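Nandale Centre completes renewal of worktables and marker supply

The Nandale Centre has finished replacing the tables in its ground-floor workrooms and has changed the way marker pens are issued to users of the building.
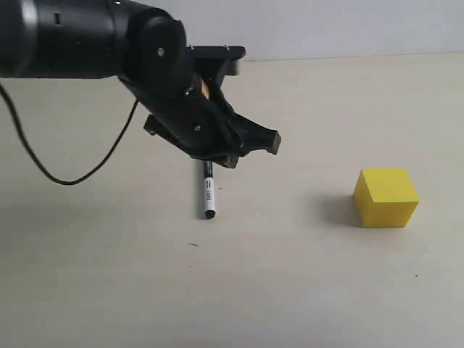 Do users need to bring their own marker pens?
Marker pens are supplied in all the workrooms at no charge, and users may bring their own if they are water-based.

The work was carried out during July and covered four rooms: the two drawing rooms, the planning room and the Aubert Room. The old tables had been in service since the building opened, and many carried ink stains that could no longer be removed with ordinary cleaning. The new tops are plain and smooth, in a pale off-white shade chosen after users of the planning room asked for a surface on which small items could be found easily.

Fulgencio Llorente, head of premises at the centre, said the state of the tables had been the most frequent subject of comment in the last survey of users. "We received 274 replies, and the tables came up again and again," he said. "People were laying down newspaper before they could start work. We wanted them to be able to sit down and begin."

The supply of pens has been reviewed at the same time. A check of the cupboards before the work began found 316 marker pens, a good number of them dried out or without caps. Permanent and water-based pens had been stored together - a practice which the centre believes was responsible for most of the staining. The two kinds are now kept apart. Water-based pens are placed in the workrooms each morning, while permanent pens are held at the front desk and must be signed for.

Users are asked to observe the following when working at the new tables:

Replace the cap when a pen is put down, even for a short time.
Place a sheet of card under any work done in permanent ink.
Wipe the table with the damp cloth provided before leaving. Scouring pads and solvents must not be used.
Report any mark that does not come off to the front desk on the same day.

Dried-out pens should be handed in at the desk and not returned to the trays. They will be sent for recycling with the printer cartridges when the next collection is made.

The tables were supplied by Plirkum and paid for from the centre's furniture budget, at a cost of 2349 for the planning room and a similar sum for each of the others. Room charges have not been altered. Those of the old tables that were still sound have gone to the Torkeck annexe, where they will be used in the pottery store.

All four rooms are again open for booking in the usual way. Groups whose sessions were moved to the upper floor during the work have been given back their former hours, and any group wishing to stay upstairs should inform the front desk before the autumn timetable is printed. The Aubert Room will continue to close at 6 pm until the blinds on the street side have been refitted.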